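hanne_m: Paid 345 for this two-seater and I'm keeping it. The dispute is cushions.
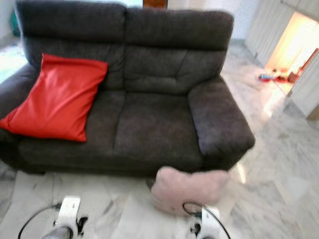
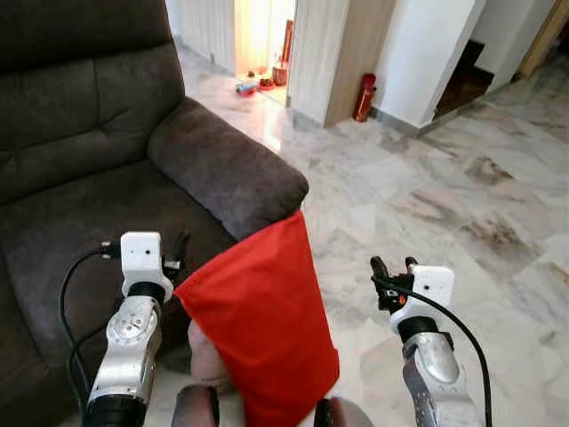
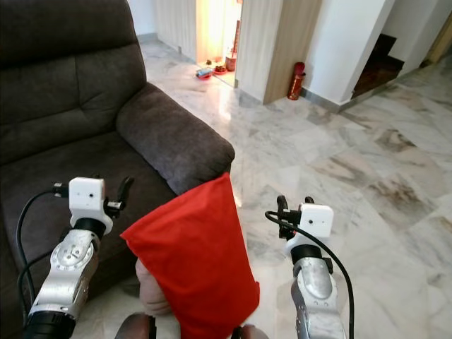 My sister says charcoal wants grey. My sister owns nine grey cushions.

Tiedemann: Red's fine. Fluffy pink is a lint farm.

runton_b: Disagree - pink's the only cheerful colour going. Lose the red.

hanne_m: So, one vote each. Very helpful.

Recent threads
Vetum armchair, worth 400?
Scuffed armrests
Favourite throws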